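The open day at Pulley was in June, and Pulley is a guesthouse supply firm, so I went expecting pillows. There were pillows. There were also 20 of us in paper slippers and a talk on duvet weights by Xiaoyan Ye, who managed to make two of them sound like rival political parties.

After tea we were let into the Nenen, their show bedroom, done in the full traveling-salesman style: dark red headboard, ring-pull nightstand, tissues in a black box, a glass ashtray for whoever still has the nerve. The carpet is beige and gold and floral and does not care what you think of it. I liked the curtains, tan and pleated, more than I meant to.

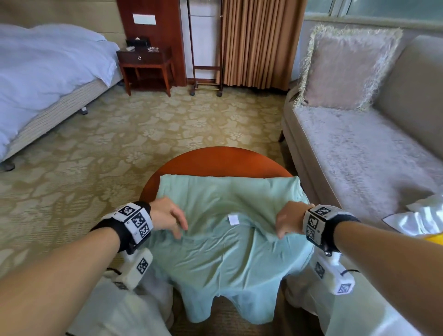

Visits & Outings

Folding was the afternoon's business, on the round table by the bed. The mint-green piece is a lot of cloth for a table that size - it slides toward your knees the moment you let go of a corner. Xiaoyan Ye says to find the little white tag first and work from there. I found the tag. My finished bundle had the general outline of a bread roll.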